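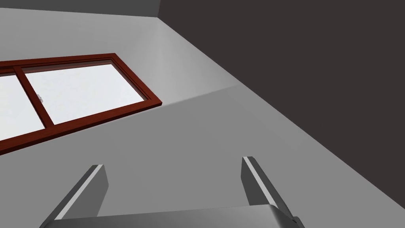
Gray wall and a window with a reddish-brown frame (rendering).

Asmont Price Guide, one-year subscription

I buy art in a small way, mostly prints and works on paper, and I never paid more than 1000 dollars for one piece. For people like me it is difficult to know if a price is fair. The gallery tells you one number, the auction house tells you another, and the artist's cousin tells you a third. So last June I subscribed to Asmont, which collects auction results and lets you search them by artist, technique and size.

The subscription is 36 dollars for one year. I paid it myself.

The search is the best part. I typed the name of a printmaker I already own and received 941 results, with the hammer price and the sale month for each one. You can remove the buyer's premium from all prices with one click. This is very useful, as some houses publish the price with the premium and others without it, and before I had to do this with a calculator. The filter for edition number also works well. I could compare only the signed sheets and leave the posters out.

With living artists who sell mainly through galleries, the guide is much weaker. Galleries do not report their sales, so Asmont shows only what came later to auction, and sometimes that is one single drawing. In such a case the page still gives an "estimated value" in large green letters. For one painter this value was 700 dollars, and when I opened the details, it was built from two sales, one of them a charity evening where guests bid for the good cause and maybe also for the famous family of the painter. I do not think such a sale should be in the calculation. A name can lift a price for a few months and then it goes down again, and the guide has no way to mark this. I wrote to the support about it on a Monday and had a polite answer the next morning, but the sale is still there.

I also tried Niten for comparison. It has nicer pictures of the works and a phone app that does not close itself, but the results start later and you cannot export them. Asmont exports to a spreadsheet without problems. The file has strange column names, and the dates are sorted as text, so you must correct them by hand.

Smaller complaints: the currency goes back to euros each time you log in. The page for watercolors mixes them with gouache. The alert e-mails arrive after the auction has already started, at least two times in my case.

If you buy prints or older works that change hands often, I can recommend it for the price. If you look for new painting from a gallery, save the money and ask the gallery for earlier invoices. Mine I will renew for one more year, mainly for the export.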